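Sillow Demonstration Capture, Stage 2
Progress report for the period ending December
Prepared by Leokadia Gajewski, Firnis
Submitted to Pilar Alarcón, program manager, Sokance

1. Status

Stage 2 is on schedule against the revised plan agreed in the previous period. The remote operation path is complete and in daily use. Hand guiding on the physical cell works but remains limited to one operator per shift. Collection in simulation has passed the stage target. Collection on hardware is behind and is covered in section 4.

Spending is within the approved budget. No change to the total is requested. A transfer between two lines is requested in section 6.

2. Work completed

2.1 Remote operation. Benjie Policarpio rebuilt the link between the hand controller and the arm so that the operator commands the position of the gripper and the solver works out the joints. The earlier joint-by-joint mapping has been retired. Operators had found it tiring, and the recorded paths contained long pauses at the elbow which then appeared in the trained behaviour.

2.2 Simulated cell. The simulated bench now carries the full Stage 2 layout: blue mat, two open bins, the trays, the grid rack and the coded cube used for pose checks. Item positions are shuffled at the start of each demonstration within limits set by Eliécer Mosquera. The large white block stays on the mat in every layout because it forces the operator to plan an approach to the rack over it.

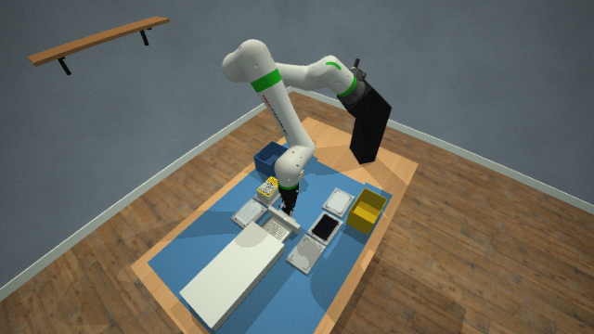
Demonstrations are recorded from the moment the operator engages the controller until release. Idle time at either end is trimmed automatically. An operator can flag a demonstration as poor at the time of recording, and flagged runs are kept in a separate store so that they can be used later for failure labelling.

2.3 Hand guiding. On the physical cell, the operator holds the wrist and moves the arm through the task with gravity compensation on. Abelardo Llanos retuned the compensation after the gripper change. Drift at rest is now inside tolerance over the working area, although it is still noticeable when the arm is near full reach.

3. Results to date

Demonstrations accepted, simulated cell, remote operation: 1389
Demonstrations accepted, physical cell, hand guided: 168
Physical cell target for the stage: 300

The policy trained on simulated demonstrations alone completes cube pickup reliably in simulation. It is less dependable when the cube starts close to the rack. Most failures there are contact with the rack edge during descent. Adding the hand-guided set reduced these contacts, but the comparison was run on one layout only and should be treated as preliminary.

Tray placement is weaker. The gripper tends to release early over the raised edges. Review of the recordings indicates that operators differ in how high they release, and the policy has averaged the two habits. A written release procedure has been issued, and new tray demonstrations are being collected under it.

4. Issues

4.1 Operator availability. Hand guiding requires a trained person at the cell for the whole session. Villca has supplied one operator where the plan assumed two, and this accounts for most of the shortfall on hardware.

4.2 Controller latency. Delay on the remote link rises in the late afternoon when the shared network is busy. Sessions have been moved to start at 7:30 a.m. A dedicated line has been quoted.

4.3 Labelling. The task boundaries marked by different reviewers do not always agree, particularly at the point where the approach ends and the grasp begins. Mosquera is drafting a tighter definition.

5. Next period

Complete the hardware set. Repeat the mixed training comparison on all layouts. Collect tray demonstrations under the new release procedure, in simulation first and then on the cell. Begin remote operation of the physical arm with the same controller, at reduced speed, once the safety review is signed.

6. Decisions requested

Approval to move unspent travel funds to operator hours.
Approval of the dedicated network line, quotation attached separately.
Confirmation that the Stage 3 layout may be frozen before the hardware set is finished. Without it, work on the simulated Stage 3 cell will start one month late.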